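Speaker notes: Keeping an old phone going (and when to stop)
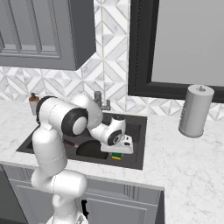
Felix Quaye
Repair bench lead, Ziltlow

Slide 1. Hello, thanks for coming out on a Friday night. Phones on silent please, mine included. Quick show of hands – who's carrying something older than four years? Keep them up if you've replaced the battery. (Usually hardly any. Wait for the laugh.)

Slide 2. My own phone is a Prekaner 7. I bought it second-hand and it's had two batteries and one charging port. I've got nothing against new phones, I queue up like everyone else, I just don't like being told mine is finished when it's only tired.

Slide 3. Battery health. Show the settings page live if the adaptor behaves. If not, talk through it. Explain charge cycles, skip the chemistry, I lost the room on that in Geelong. Mention leaving it on the dash in January, everyone's done it!

Slide 4. The log from our bench. We've looked at more than 3,000 handsets, and the fault I see most is lint in the charging port. Pocket lint! Wooden toothpick, phone off, go gently. Don't use a pin. I'll say that twice.

Slide 5. Storage. Tell the story about the bloke with 17 copies of the same video of his dog. Then show how to find duplicates, and clear out the messaging app's downloads folder (that's the sneaky one).

Slide 6. Security updates. This is the serious bit so slow down. Once the maker stops sending patches, I wouldn't do banking on it. Music in the shed, fine. Show them where to find the patch date and give people a minute to look up their own.

Slide 7. Selling or recycling. Back up, sign out of your accounts, THEN wipe. Order matters – a locked phone is a paperweight to the next person. Colour of the case makes no difference to the price, I always get asked.

Questions. Probably wireless charging and whether to charge overnight. Repeat each question into the mic. Next talk's in April, tablets this time. Sign-up sheet's by the door.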